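The Landing Gets the Good Chair

Every building has a space the architect drew with love and the tenants filled with boxes. At the old Kevari glove works, it is the mezzanine. On the original plans it was labeled "gallery," and for most of the time I have known the place it held two broken printers and a rolled-up carpet.

Then the rents went up. The three small outfits that share the building looked at their floor plans, looked at the stairs, and decided in April that a landing was a room after all. It measures 318 square feet if you include the part where you have to duck. I spent a day up there to find out what it is like to work in a place designed for walking past.

The first thing you learn is that sound travels. The mezzanine hears everything said downstairs, including opinions of the mezzanine. By 10 a.m. I knew who was behind on invoices at Bevis, the bookbinding supply firm, and what the two partners at Huamán Textiles thought of each other's parking. They could presumably hear me unwrapping a granola bar.
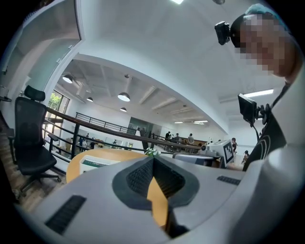 Furniture for a landing is a strange category, and most of it comes from somewhere else. The desks went first, having failed to make the turn on the stairs, and what replaced them was whatever could be carried by one stubborn person. A round table is the wrong shape for nearly all office work - no corner to claim, no drawer to slam - yet the orange-tan wooden one near the railing has become the most wanted spot in the building. I put it down to the white flowers. Put a few blooms and some green leaves on a table and people will forgive it almost anything, including a wobble I spent 20 minutes trying to cure with a folded receipt.

The chair is another matter. It came from the Remitz secondhand warehouse, out by the freight yard, where it cost $471 less than it had when new, a figure I was told by four different people before lunch. It has a headrest. Nothing downstairs has a headrest. There is a sign-up sheet for it now, and I noticed the same initials in a suspicious number of boxes.

As for the railing, it does more work than anyone on the payroll. People lean on it to make phone calls. They hang coats on it in winter and are asked to stop. Conversations between floors are conducted over it at a volume that suggests ships. I tried it myself at 2 p.m., elbows on the wood, looking down at the open floor, and felt for a moment like I owned a glove factory.

Somebody called up to ask if I was done with the chair.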